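Ticket 553: Floodlight bank 2 cutting out during evening fixtures
Status: Resolved, monitoring until August
Site: Fludley Football Ground
Opened by: Eluned Parri, Match Operations
Assigned to: Prarnik Sports Lighting, Service Desk

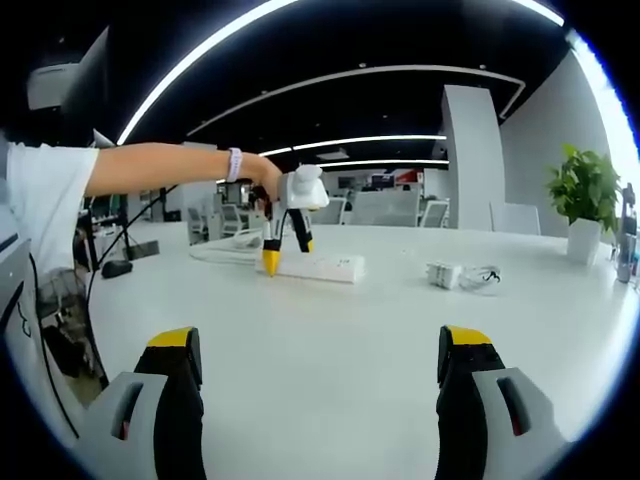
Reported fault

The club reports that the lights on bank 2 (north-east corner, nearest the away dugout) switched off without warning in the second half of the reserve fixture against Doswood. The referee took the players off the field. The lights came back after 10 minutes and the match was completed. The same bank went out again at the next evening training session and did not restart until the following day. The other three banks were not affected on either occasion.

The club has a rearranged league match against Wong Athletic to play under lights and requests an answer before the league confirms the kick-off time.

Entry 1, Service Desk

The report has been logged as high priority. The club is asked to confirm the following:
- whether the breaker for bank 2 had tripped
- whether the fault light on the control cabinet was on
- whether any other equipment was in use on the same supply

The club is reminded that the cabinet must be opened only by an authorized person.

Entry 2, Match Operations

The breaker had not tripped. The fault light was on both times. The scoreboard and the turnstile lights run from a separate board. The pitch irrigation pump was running during the training session but not during the match.

Entry 3, Service Desk

A fault light with no tripped breaker usually points to the contactor or the temperature sensor. A site visit has been booked for Fri 16 July. Bank 2 should remain off until then. Training may continue on the west half of the field under banks 3 and 4, subject to the club's own safety check.

Entry 4, Field Engineer

Attended site. The contactor for bank 2 showed heat damage on one terminal, and the terminal screw was loose. Contactor replaced and all terminals in the cabinet tightened. The temperature sensor was tested and found to be within limits. Bank 2 was run for two hours with all other banks on, and no fault was recorded. The hour counter for the bank read 2,000 at the end of the test.

Entry 5, Match Operations

The club accepts the repair. The league has been informed that the Wong Athletic match can go ahead as an evening kick-off. Please confirm whether the work is covered by the service agreement.

Entry 6, Service Desk

Parts and labor are covered. The engineer will inspect the remaining contactors at the routine visit in August, and this ticket will stay open for monitoring until that visit is complete. Any further loss of light should be added to this ticket, with the time of the fault and the state of the fault light.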